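Grudirach Community Sewing Room: where we are in June
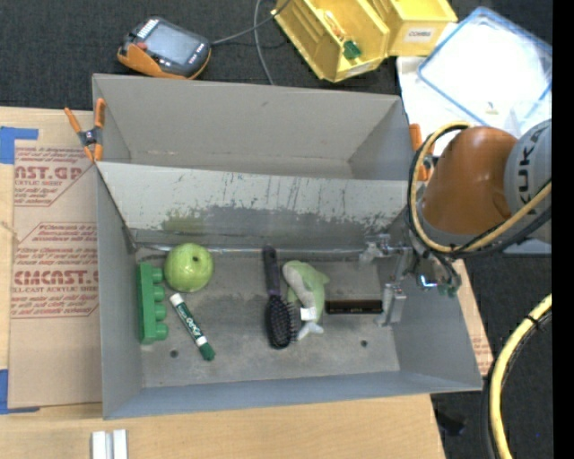 Bontu Gebretsadik

Hello again to everyone at the Degefa Fund! I know the form says two pages with headings, but you told me last time you liked the letter better than the form, so you're getting another letter (the form is attached too, filled in, mostly).

The big news is that the Grerkcombe branch is open three evenings now instead of one. We start at 6:30 and I'm supposed to lock up at 9, which almost never happens, as people want to finish the seam they're on. Your grant pays for the extra evenings and for a paid helper, and I can't tell you what a difference it makes to have a second person who can thread the overlocker.

Since the last report we've had 469 visits. A lot of those are the same faces coming back, and I'm glad of it, but I've also been keeping a separate sheet for first-timers and that stands at 80. Most of them come in for a zipper or a hem. A good few then stay on for the curtain class, which I never expected to be the popular one!

Money. We've spent $1269 of the equipment line. That went on two secondhand machines, servicing for the old ones, and a proper ironing station to replace the board that kept folding up on us. The thread order from Brivico came in at $99, a bit over what I'd put down, and I took the difference out of the printing budget. Please shout if I should have asked first.

Now the part that hasn't gone well. The Saturday-style family session we promised is still not running. The hall wants a higher rent for daytime use and I've been going back and forth with them since spring. I have a meeting about the church room across the street, which is smaller but has better light, and a sink. If that falls through I'd like to talk with you about moving the money to a summer course for teens, which I could start fairly quickly.

The mending table at the library was a one-time thing and it went so well that they've asked us back. We did buttons, elbows, one very large tent. I came home with a sore thumb and a waiting list.

Still to do before the next report: finish the safety checks on the machines, get the beginner handout translated, and find somewhere dry to keep the donated fabric (it's in my hallway). I'll send the receipts in a separate envelope. Come by any evening if you're nearby, and bring something that needs hemming.

Bontu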